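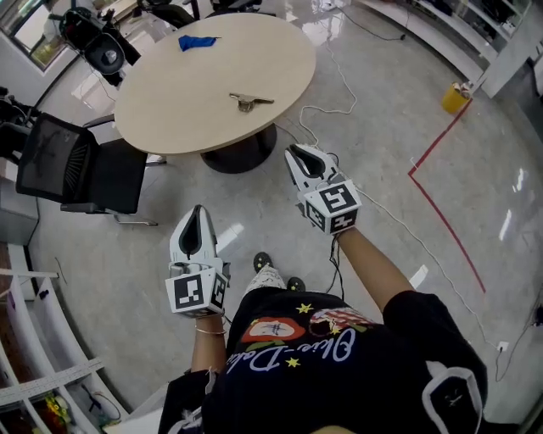
Beide Greifer, Blick auf die Fliesen.

Kellerbuch, März
Versuch Amphore gegen Stahl, zweite Verkostungsrunde

Kurz vorweg, damit es später keiner anders liest: Ich war von Anfang an gegen die Tonamphoren, und die Werte vom Vormittag haben mich nicht umgestimmt. Ich schreibe trotzdem alles auf, auch das, was mir nicht passt.

Stand der Gebinde
Amphore Adadley, Grauburgunder auf der Maische, seit der Lese zu, Deckel mit Wachs abgedichtet. Stahltank 5, gleiches Lesegut, ohne Maische, Standardführung. Gebrauchtes Holz von Barbier als dritte Variante, weil Jurgita Kuusk darauf bestanden hat. Der Tank ist mit 3000 Litern natürlich in einer ganz anderen Größenordnung als die Amphore, und damit ist der Vergleich schon zur Hälfte hinfällig. Das habe ich bei der Planung gesagt, es steht auch im Protokoll von damals, Seite 81.

Geöffnet gegen 9 Uhr. Wachs an der Amphore spröde, an einer Stelle Haarriss. Ob da Luft durchging, kann ich nicht sagen. Geruch am Hals sauber, keine flüchtige Säure, die ich ohne Messung behaupten würde. Tresterhut komplett abgesunken.

Probenahme
Probe 3447 aus der Amphore, mit dem Glasheber aus der Mitte gezogen. Vorher ein Glas verworfen, beim nächsten Mal bitte zwei. Die Probe war trüb, nach einer Stunde Stehen etwas klarer. Freies SO2 sehr niedrig, Wert steht auf dem Laborblatt. Wiederholung ergab fast dasselbe, also glaube ich es.

pH höher als im Stahl. War zu erwarten, die Maische gibt Kalium ab. Im Prospekt von Rarker heißt das »mineralische Tiefe durch den Ton«. Mir soll mal jemand zeigen, wie ein gebrannter und innen gewachster Topf Mineralik abgibt. Solange das niemand mit Zahlen tut, bleibt es für mich Maischekontakt und sonst nichts.

Verkostung, blind, schwarze Gläser
Reihenfolge von Jurgita gestellt, ich kannte sie nicht.

Glas A: Quitte, Schwarztee, deutlicher Gerbstoff, hinten leicht bitter. Trocknet den Gaumen aus. Könnte mit Essen gehen, allein trinke ich das nicht.
Glas B: Birne, Hefe, ein wenig kurz. Brav.
Glas C: zuerst verschlossen, nach zehn Minuten Nuss und etwas Apfelschale. Länger als B. Hat mir am besten gefallen.

Auflösung: A Amphore, B Stahl, C Barbier. Die Amphore habe ich also sofort erkannt, und das macht die Blindprobe ziemlich wertlos, denn die Gerbstoffe verraten sie auf den ersten Schluck. Dass ausgerechnet das Holz vorne liegt, notiere ich ungern. Jurgita hatte A vor C, sie sucht bei weißen Weinen auch sonst mehr Griff als ich. Ihre Notizen liegen bei.

Einwand von Jurgita, der stimmt: Wir vergleichen Gefäß und Maischestandzeit gleichzeitig. Wer wissen will, was der Ton macht, müsste dieselbe Maische auch in einem kleinen Stahlgebinde liegen lassen. Haben wir nicht gemacht. Für den Herbst vormerken, sonst führen wir dieselbe Diskussion noch einmal.

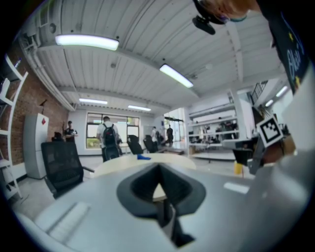
Reinigung der Amphore
Eigenes Kapitel, leider. Der Vertreter von Wurnier hatte erzählt, heißes Wasser und eine weiche Bürste reichen. Probeweise an der kleinen leeren Amphore versucht, drei Durchgänge. Das Spülwasser war danach klar, aber beim Hineinriechen blieb ein dumpfer Ton nach altem Karton. Vierter Durchgang mit Soda, gründlich nachgespült, besser, aber nicht weg. Bleibt jetzt offen stehen, Hals nach unten, auf den Latten hinten. Bitte nicht verschließen und nicht als Ablage benutzen.

Wasserverbrauch insgesamt um die 81 Liter, für ein Gefäß, das nicht einmal ein kleines Fass ersetzt. Im Angebot steht davon kein Wort. Falls wir das ernsthaft weiterführen, gehört die Arbeitszeit für die Reinigung in die Kalkulation, und zwar bevor jemand ein Etikett entwirft.

Offen
Haarriss im Wachs neu versiegeln, bis dahin täglich riechen und eintragen.
Eiweißtest an 3447, wurde heute nicht mehr geschafft.
Bei Rarker nachfragen, ob es zur Sauerstoffdurchlässigkeit der Wandung Messwerte gibt. Messwerte, keine Erfahrungsberichte.
Abstich der Amphore: Jurgita will noch warten, ich würde ihn vorziehen, bevor der Gerbstoff weiter zulegt. Vertagt auf die nächste Probe.
Rest aus Glas C steht im Kühlschrank, mit Kreppband beschriftet.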